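플라다노 스페인어학교

학교 소개 | 과정 안내 | 강사 | 자료실 | 오시는 길

학교 소개

플라다노(Pladano)는 성인을 위한 스페인어 학교입니다. 회화와 독해, 작문을 가르치고, 번역 입문 과정을 따로 운영합니다. 학생은 직장인이 가장 많고 대학생과 은퇴하신 분들도 있습니다. 어린이와 청소년 수업은 하지 않습니다.

설립자는 페루 출신의 닐톤 카세레스(Nilton Cáceres)입니다. 카세레스 원장은 한국에 와서 번역회사 아노다치(Anodach)에서 계약서와 기계 설명서를 옮기는 일을 했고, 퇴근 후에 동료들에게 스페인어를 가르쳤습니다. 동료의 소개로 무역회사 테르켁스(Terkex)의 사내 강의를 맡으면서 가르치는 일이 본업이 되었습니다. 남미 거래처와 일하는 직원들이 학생이었는데, 문법 시험은 잘 보면서 전화를 받으면 말문이 막히는 사람이 많았습니다. 플라다노의 초급 교재에 전화 통화 단원이 유난히 많은 것은 그 시절의 강의안에서 출발했기 때문입니다.

사내 강의가 끝난 뒤에도 계속 배우고 싶다는 수강생이 남아 교실을 빌려 모였고, 그 모임이 학교가 되었습니다. 처음에는 인쇄소 위층의 방 한 칸을 썼습니다. 오후 수업에는 기계 소리가 벽을 타고 올라와서 듣기 연습을 저녁으로 몰아야 했습니다. 지금의 건물로 옮긴 뒤로는 강의실 2개와 자료실을 쓰고 있습니다.

어떤 스페인어를 가르치는가

문의 전화에서 자주 듣는 질문이 스페인식이냐 중남미식이냐 하는 것입니다. 기본 발음은 중남미식으로 가르칩니다. z와 ce, ci를 s와 같은 소리로 읽고, 2인칭 복수는 ustedes를 씁니다. vosotros의 동사 변화는 읽고 알아들을 수 있을 만큼 다루되 초급 평가에는 넣지 않습니다. 스페인으로 유학이나 파견을 가시는 분은 등록할 때 말씀해 주시면 중급부터 스페인 자료를 쓰는 반으로 배정합니다.

아르헨티나와 우루과이 등에서 쓰는 vos는 중급 후반에 한 단원으로 배웁니다. 나라마다 달라지는 단어는 교재의 여백에 표시해 두었습니다. 버스, 빨대, 옥수수, 운동화처럼 일상에서 바로 부딪히는 단어들입니다. 한 가지를 정답으로 외우게 하지 않고, 수업에서는 강사가 자기 지역의 말을 그대로 씁니다. 강사가 바뀌면 억양도 단어도 조금 바뀝니다. 처음에는 불편하다는 의견이 많지만 중급에 올라간 학생들은 듣기에 도움이 되었다고 말하는 편입니다.

수업 방식

한 반의 정원은 16명입니다. 정원이 차면 대기자 명단을 받고, 정원을 늘리지는 않습니다. 말하기 시간에는 반을 나누어 진행합니다.

초급과 중급은 각각 200시간 과정입니다. 중간에 쉬었다가 돌아오는 경우에는 간단한 면담을 하고 맞는 지점에서 다시 시작합니다. 앞부분을 이미 아는 분이 처음부터 들을 필요는 없습니다. 다만 면담은 스페인어로만 하고, 서류나 자격증으로 대신하지 않습니다.

숙제는 매 수업마다 있습니다. 짧은 글을 써 오는 숙제가 기본이고, 강사가 고쳐서 돌려주면 다음 시간까지 다시 써 와야 합니다. 고친 글을 다시 쓰는 과정이 번거롭다고 하시는 분들이 계신데, 이 부분은 개교 이후로 바꾸지 않았습니다. 밀린 숙제는 그 달 안에 제출하시면 됩니다.

초급 첫 달까지는 문법 설명을 한국어로 합니다. 그 뒤로는 스페인어 설명의 비중을 늘려 가고, 중급부터는 수업 전체를 스페인어로 진행합니다. 접속법처럼 설명이 길어지는 부분은 한국어로 된 보충 자료를 나누어 드립니다.

교재

초급과 중급에서는 학교에서 만든 교재 「마룰란다(Marulanda)」를 씁니다. 마룰란다라는 가상의 마을에 사는 사람들이 단원마다 나오고, 우체국에 가거나 집세 때문에 다투거나 결혼식 음식을 정하는 이야기가 이어집니다. 초급에서 빵집을 열려던 인물이 중급에 가면 빵집을 팔려고 합니다. 초급을 건너뛰고 들어오신 분들을 위해 앞 이야기를 정리한 읽기 자료가 자료실에 있습니다.

교재는 해마다 2월에 고칩니다. 학생들이 수업 중에 찾아낸 오탈자와 어색한 예문을 강사들이 모아 두었다가 한꺼번에 반영합니다. 지난 개정에서는 전보를 치는 대화를 빼고 택배를 잘못 받은 대화를 넣었습니다. 이전 판을 가지고 계신 분은 새로 사지 않으셔도 됩니다. 바뀐 쪽만 인쇄해서 드리니 접수처에 말씀해 주십시오.

번역 입문 과정

중급을 마친 분과 그에 준하는 실력이 있는 분을 대상으로 합니다. 요리책, 여행 안내문, 신문 칼럼, 단편소설 순서로 짧은 글을 옮깁니다. 같은 글을 각자 옮겨 온 뒤 한 문장씩 비교하는 수업이라 진도는 느립니다. 한 학기에 읽는 분량이 많지 않으니 다독을 원하시는 분께는 독해반을 권합니다.

이 과정은 번역가 자격을 드리는 과정이 아니고, 일감을 연결해 드리지도 않습니다. 수료생 가운데 번역 일을 시작한 분들이 있지만 각자 시험을 치르거나 출판사에 직접 원고를 보내서 시작했습니다.

대화 모임

수업과 별도로 저녁 대화 모임을 엽니다. 재학생과 수료생이면 누구나 올 수 있고 참가비는 없습니다. 주제는 미리 게시판에 붙여 둡니다. 최근에는 이사한 이야기, 처음 받은 월급, 할머니가 해 주시던 음식 같은 주제로 이야기했습니다. 음료는 학교에서 준비하고, 간식은 가져오고 싶은 분이 가져옵니다. 모임 동안에는 스페인어만 쓰기로 되어 있는데 초급 학생이 단어를 물을 때는 한국어를 써도 됩니다.
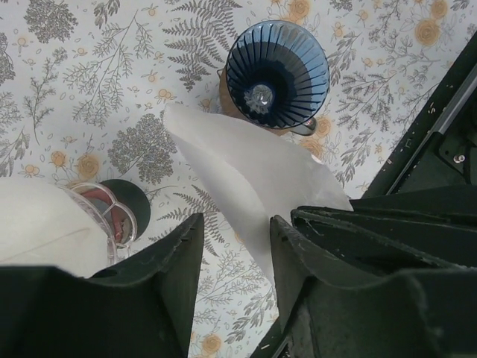
꽃무늬 식탁보 위의 파란 유리잔과 호박색 유리 머그

대화 모임은 예약 없이 오셔도 됩니다. 늦게 오시면 자리가 불편할 수 있습니다. 수강생이 아닌 분은 재학생과 함께 오시면 첫 모임에 한해 참석하실 수 있습니다.

강사

강사는 모두 성인 교육 경험이 있는 사람으로 뽑습니다. 원어민 강사와 한국인 강사가 반마다 2인 1조로 들어갑니다. 한국인 강사는 발음과 어순에서 한국어 사용자가 자주 틀리는 부분을 맡고, 원어민 강사는 말하기와 작문 첨삭을 맡습니다. 카세레스 원장도 번역 입문 과정을 직접 가르치고 있습니다.

강사 채용은 결원이 있을 때 이 홈페이지의 공지란에 올립니다. 지원하시는 분은 이력서와 함께 수업 계획안 한 편을 보내 주십시오. 시범 수업은 실제 학생들 앞에서 합니다.

자료실

소설과 시집, 만화, 요리책, 잡지를 빌려 드립니다. 재학생은 학생증으로, 수료생은 수료증 번호로 대출할 수 있습니다. 연필로 단어 뜻을 적어 두신 책이 많이 돌아오는데, 반납하기 전에 지워 주시기 바랍니다. 사전은 자료실 안에서만 볼 수 있습니다. 책을 기증하실 때는 먼저 목록을 보내 주시면 이미 있는 책인지 확인해 드립니다.

등록 전에 확인하실 것

레벨 상담은 무료입니다. 처음 배우시는 분은 상담 없이 초급 첫 반에 바로 등록하셔도 됩니다. 개강 후에 반을 옮기고 싶으시면 담당 강사에게 먼저 말씀해 주십시오. 자리가 있는 반으로만 옮길 수 있습니다.

결석하신 수업은 녹음이나 녹화로 제공하지 않습니다. 그날의 판서와 숙제는 접수처에서 받으실 수 있습니다. 주차장은 건물 입주사가 함께 쓰기 때문에 저녁에는 자리가 없는 날이 많습니다. 대중교통을 이용해 주십시오.

기업 출강은 시간표가 허락하는 범위에서 받고 있습니다. 출강 문의는 접수처로 하시면 되고, 수강 인원과 현재 수준, 원하시는 시간대를 함께 알려 주시면 답변이 빠릅니다.

최종 수정: 2019-04-03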